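Clikow – read me first

G'day, I'm Marianna Jakubowski and this is my list of 200 recipes copied out of old community cookbooks. One row per recipe, 3 tabs in the spreadsheet, metric throughout. Beverley Hoani typed up the Tapsell tab and I did the rest.
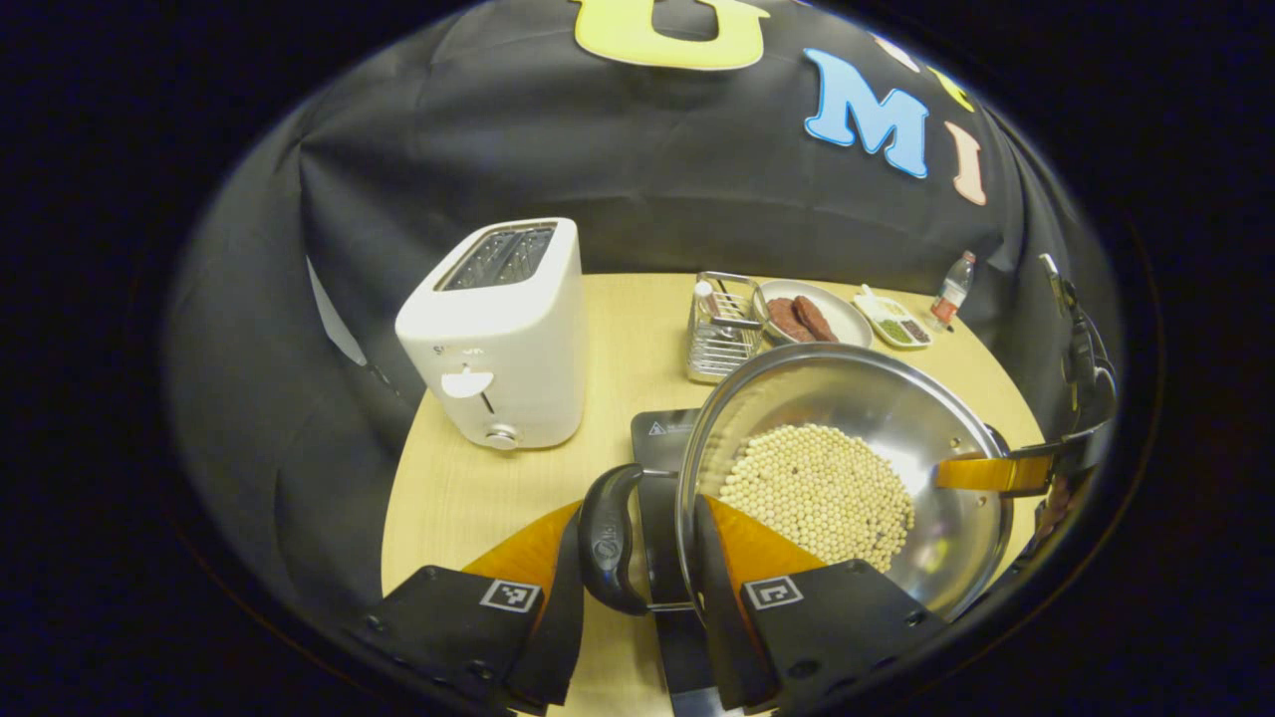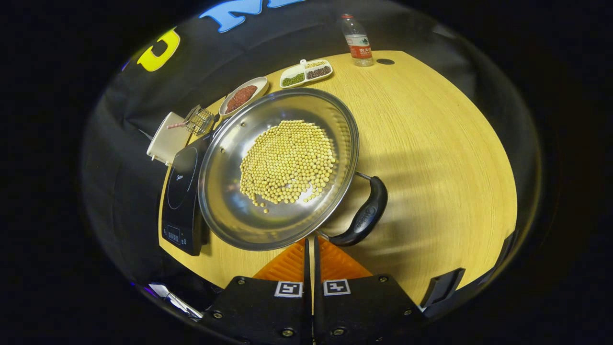
Spelling is left as printed, so you'll get "flavor" and "flavour" in the same book. The method column takes one main appliance only, and toaster or frying pan are both fine as entries. Dry soybeans like the ones in the pan go under pulses – tinned ones go under pantry. Oven temps are Celsius, even where the book had Fahrenheit.

Known gaps: 2 Nornden recipes have no serving size. If you spot a typo, give me the row number and I'll fix it.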